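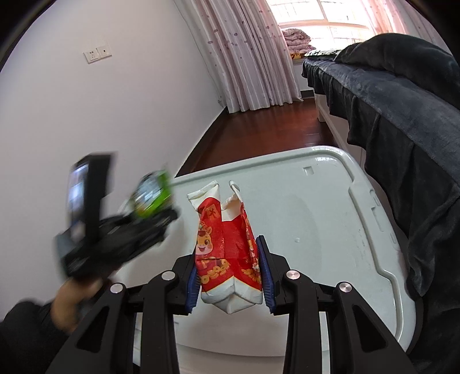 Hugo Jacquet

Posted in Maintenance and Setup — Hand-Held Grippers

I am responsible for the upkeep of a pair of hand-held two-finger grippers at Jaststead. Both are of the linked-arm type, with black plates, silver caps over the pivots and ribbed rubber pads on the inner faces of the fingers. They are used to pick up light household articles, among them paper bags of the kind attached to this post.

Since the pads on one unit were replaced in July, the two fingers no longer present the same pad height to the object. The right pad stands taller than the left and leans slightly. Rigid articles are held without difficulty. Paper bags are squeezed unevenly, and in several trials the bag has turned in the grip before it reached the storage box. The recordings from that unit have been set aside: 46 of a total of 1,343.

I should be grateful for advice on two matters. First, is the lean more likely to originate in the pad or in the arm behind it? Second, is there an accepted method of checking that the fingers are parallel without returning the unit to the workshop? Our instructions cover the fitting of new pads but say nothing about inspection afterward.

Baptiste Lacroix

The pad should be examined first. A fault that appears directly after a pad change is usually a fitting fault, and the arm should be left alone until this has been ruled out.

Remove both pads and clean the finger faces. Old adhesive tends to collect at the lower end of the finger, where it is difficult to see, and a small ridge of it is sufficient to tip the new pad. Lay the two pads side by side on a flat surface and compare their length and thickness. At Clirkance we once received a packet in which the pads had been cut to two different lengths, and the entire packet had to be returned.

To check the fingers themselves, close the gripper slowly on a straight-sided block with the pads removed. Hold it up to a window. A line of light that widens toward the tip indicates that one finger is out of true. If the gap is even on both sides, refit the pads, press them for 2 minutes and leave the gripper open for 4 hours before use.

Should the bare fingers prove uneven, proceed to the pivots. Lift the caps and test each joint for side play by hand. Tighten only until the play disappears — a joint that has been overtightened will drag, and the fingers will then close at different speeds. Adjust one joint at a time and repeat the block test after each adjustment.

I would also recommend a paper bag as the final test. It shows uneven pressure at once, which a firm object will often conceal. Use a fresh one, as a bag that has already been creased will fold along the old lines whatever the condition of the fingers.

Quinlan

We had the same thing and just swapped the pads left to right. It went away. I did not look into the reason.

Hugo Jacquet

My thanks to both contributors. A ridge of old adhesive was found on the right finger, as Mr. Lacroix suggested. The block test will be carried out on Friday, once the new pads have been fitted.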